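Home Places Walks Books and Maps Contact

The Rolland Town Walk Set for Drindside: a review after two visits

I bought the Rolland set before my first stay in Drindside, in February, and I used it again when I came back with my wife. It consists of a folded map, a small book of 600 words per stop and a code for the sound recordings. I have used such sets in other river towns, so I can compare a little. 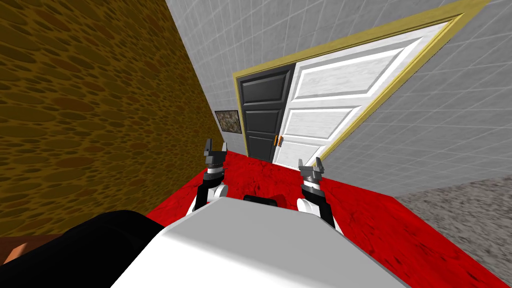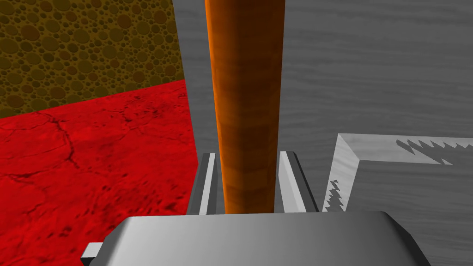
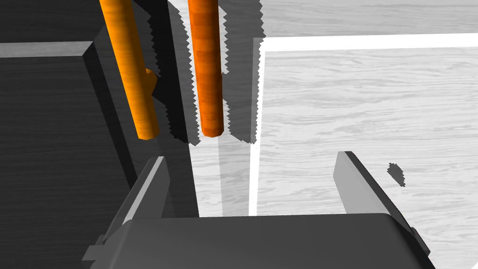 What the set promises

The cover says that you will learn the town "from the ferry to the railway". The walk has 17 stops. It begins at the old landing place, where the first families are said to have come ashore, and it goes up through the market street to the station. Then it comes back along the water. The publisher gives four hours for it. We needed the whole afternoon, but we stopped for soup.

The text is by Johannes Oosthuizen, who has also written the Rolland sets for Prirard and Skorard. I know the Prirard one. It was drier, and it had too many mayors in it. In the Drindside book he has found a better balance. You hear about the salt merchants, the quarrel over the bridge toll and the year when the river moved and left the lower mill without water. The chapter on the mill is for me the best of all. He explains how the owner went on paying the miller for two years with nothing to grind, and he quotes from the letters they sent to each other. The miller writes that he has painted the door again.

The map

The map is printed on strong paper and survived my coat pocket on both visits. The streets are easy to read. I like that the old shore line is drawn in pale blue under the modern streets, so when you stand in front of the post office you understand that you would once have been standing in the river.

One mistake should be corrected. Between the chapel and the rope yard the map shows a passage that is closed by a gate. On my first visit I thought I had misunderstood, and I walked up and down the lane until a lady called from her window that I must go round by the school. The second time I went round by the school directly. It is a pleasant street anyway, with pear trees against the walls.

The steps behind the chapel are also not marked as steps. For a person with a pushchair or a bad knee this matters a lot. My wife has a bad knee and she waited for me at the bottom.

The recordings

The recordings are read by Rosário Quintela, and her voice is calm and very clear. As a person who learned English as an adult I was grateful for this. She does not hurry over the names, and she leaves a small silence after each date. There is no music under the speech, only a bell at the end of every stop.

You should load everything before you leave your hotel. In the lower town my telephone had no signal at all, and the player does not tell you that a recording is missing. It simply shows a grey button. I pressed it many times.

I was less happy with the stop about the flood. The recording gives one year for it and the book gives another. I asked Issa Geagea, who was at the desk in the little museum near the bridge, and he told me that the book is right. He had already written to the publisher about it. He also showed me the mark on the museum wall, a little higher than my shoulder, and I would have missed it completely with the set alone. Please ask for it if you go.

What is missing

The twentieth century is treated very quickly. The glass works gave employment to half of the town, and it receives one paragraph and a drawing. Ferenc Farkas has written a longer booklet about the glass workers and their houses, and you can buy it at the museum. I think the two publications go well together, although his is harder to read and the print is small.

I also missed some practical information. There is no word about toilets, benches or places to eat. The bakery in the market street has tables at the back, and the public toilets are behind the station, on the left side when you come out.

Would I buy it again?

Yes, if you have a full day and you enjoy stories more than architecture. If you only have the hour between two boats, take the free leaflet from the landing place and walk along the water as far as the mill. The set is sold at the museum and at the bookshop by the station. In the bookshop they let me open it before I paid. The museum copies are closed in plastic.

I have written to the publisher about the gate and the steps. They thanked me and said that a new printing is planned, without saying when.

Related

Prirard in one day, by Iason Politis
Skorard: the upper town and its wells
Small river museums that are open in winter
Which walking map for the lower valley?
Old ferry landings, part 2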